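Monti gallery: planner work in the sim

Tuesday, September 16, 2025

Hi all! A few people asked what I've been up to since January, so I've finally put up a page for it. Monti is my little motion planner (it grew out of Hakis, which I gave up on after 349 commits), and these days it spends its life in a simulated room while I fiddle with the cost weights. The overnight batch was 2,514 runs, my biggest yet!
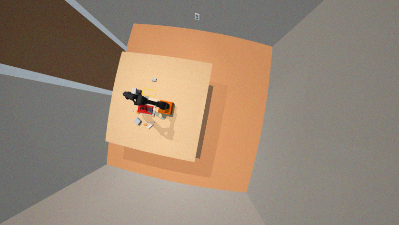 Top view, black arm on the beige table. The yellow outline is still empty.

I like the high view best for checking paths, even with the walls bowing out like that. You lose height completely, though, so I keep two side views open as well.

Next up is swapping the collision checker for the one in Cetex. My first go at it made planning roughly three times slower, and I'm pretty sure that's my own caching code. I'll add more pictures once it behaves. The config files are on the Zestura page if you want to have a play, and my favourite colour settings are in there too.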